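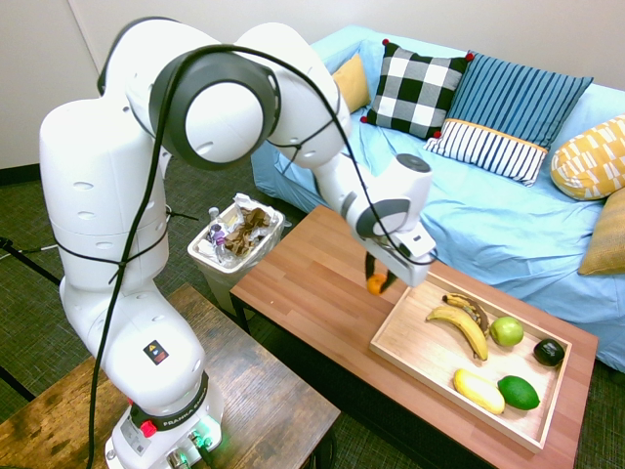

나무 커피 테이블과 그 옆의 짙은 색 나무 사이드 테이블

나무 커피 테이블의 하얀 컵 자국, 오일을 바르기 전에 없애야 합니까?
생활 수리 게시판 / 2021년 12월

찻잔둘
안녕하세요. 저는 한국어가 모국어가 아니어서 표현이 어색할 수 있습니다. 미리 양해를 부탁드립니다.
지난 6월에 Flivmont 매장에서 중고 커피 테이블을 샀습니다. 점원은 원목이라고 설명했지만 마감이 오일인지 바니시인지는 모른다고 했습니다. 뜨거운 컵을 받침 없이 놓은 다음에 하얀 동그라미 자국이 두 개 생겼습니다. 손톱으로 만지면 표면은 매끈합니다. Antal 가구 오일을 한 통 샀는데, 자국 위에 그대로 발라도 되는지 궁금합니다. 사포는 사용해 본 경험이 없습니다.

느린대패
먼저 마감의 종류를 확인하시는 것이 좋습니다. 테이블 아래쪽의 보이지 않는 곳에 물을 한 방울 떨어뜨리고 10분 정도 기다려 보십시오. 물이 스며들어 색이 진해지면 오일 마감이거나 마감이 많이 닳은 상태일 가능성이 높습니다. 물방울이 그대로 있으면 바니시나 래커 같은 도막이 있다고 생각하시면 됩니다.
하얀 자국은 보통 수분이 도막 안에 갇힌 것이고, 검은 자국은 나무 속까지 들어간 것입니다. 하얀색이라면 다음 순서로 해 보시기 바랍니다.
테이블을 마른 천으로 닦고 하루 동안 그대로 둡니다.
자국 위에 얇은 면 수건을 접어서 놓습니다.
다리미를 가장 낮은 온도로, 스팀 없이, 수건 위에 5초만 댑니다.
수건을 들고 자국을 확인합니다. 조금 흐려졌으면 몇 번 더 반복합니다.
도막이 있는 테이블에는 오일이 들어가지 않습니다. 바르면 끈적한 층이 남아서 먼지가 붙습니다. 그 경우에 Antal 오일은 도마 같은 다른 물건에 쓰지 마시고, 식품용 표시가 있는지 먼저 보십시오. 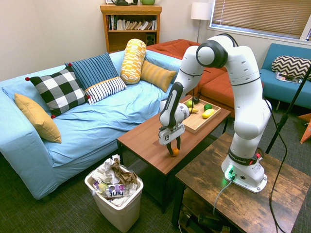 lirk528
마요네즈를 바르고 하룻밤 두면 없어집니다. 저희 어머니가 그렇게 하셨습니다. 냄새는 좀 납니다.
그리고 귤이나 레몬을 잘라서 테이블에 바로 놓지 마세요. 껍질이 있는 것은 괜찮은데, 즙이 묻으면 자국이 또 생깁니다.

조용한모서리
마요네즈는 저도 해 보았지만 차이를 거의 못 느꼈습니다. 다리미 방법이 더 빨랐습니다. 다만 수건에 무늬가 있으면 무늬가 표면에 찍힐 수 있으니 무늬가 없는 것을 쓰십시오.
오일 마감으로 확인되면 사포는 320번 이상의 고운 것으로, 나뭇결 방향으로만 가볍게 미시면 됩니다. 자국 부분만 밀면 색이 달라 보여서 저는 상판 전체를 했습니다. 오일은 얇게 바르고 15분 뒤에 남은 것을 꼭 닦아 내십시오. 오일이 묻은 천은 뭉쳐서 버리면 저절로 불이 날 수 있습니다. 물에 적셔서 펼쳐 말린 다음에 버리셔야 합니다.

찻잔둘
답변 감사합니다. 물방울이 그대로 남아 있었습니다. 오일은 열지 않고 다리미부터 해 보겠습니다.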